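To: Cindari shared rooms list
Date: October 15, 2022
Subject: Re: Floor tape and the table in the big room

> Can we please agree on what stays on the floor? I nearly put my
> foot in a cable at the Curkness end again. Also, is the red tape
> still needed, or may I pull it up?

Hello all,

Please leave the red tape for now. It shows where the small table with the pale cloth should go back, and I would have to measure everything again. If a strip comes loose, there is a new roll in cupboard 13.

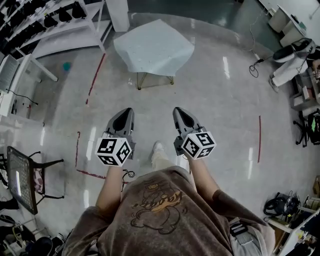 About the cables I agree completely. Any cable that is not in use should be coiled and put on a shelf -- not left on the floor by the wall. I will bring 3 hooks from Usuga and fix them near the white cabinet, if there is no objection.

The shoes can stay on their shelving, but please keep them in rows. Bags are a different matter. They pile up in the corner, and then the chairs cannot be moved for sweeping.

One question from my side: does anybody know if Dridel still sells the same floor tape in that colour? I could not find it in their catalogue.

Kind regards,
Room 658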